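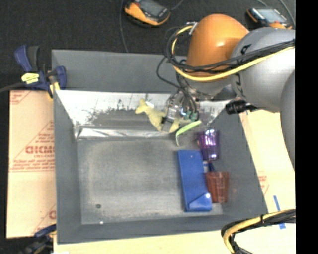 A big grey bin with sloping sides, and one fuzzy green creature near the back.

I've gone right off toy boxes with lids. Two years of slammed fingers in our house, and everything good was always at the bottom! So now it's one large open bin, the plainer the better, and I'd pick sloping sides every time (you can get your arm in without scraping your elbow). A scuffed second-hand one does the job. Mine came from a Murnby clearance for 8 pounds and I've never once worried about scratching it.

Soft toys go in last, on top of the hard stuff. Before they go back I give them a shake out of the back door, and the really fuzzy ones get a once-over with a dry nail brush, always in the direction of the pile. If the label allows it, wash them in a pillowcase with the end knotted.

Friday teatime is when I tip the lot out and wipe the floor of the bin with a damp cloth and a drop of washing-up liquid. Leave it to dry properly before you fill it again, or your teddies will smell like a pond.

Effie Gourlay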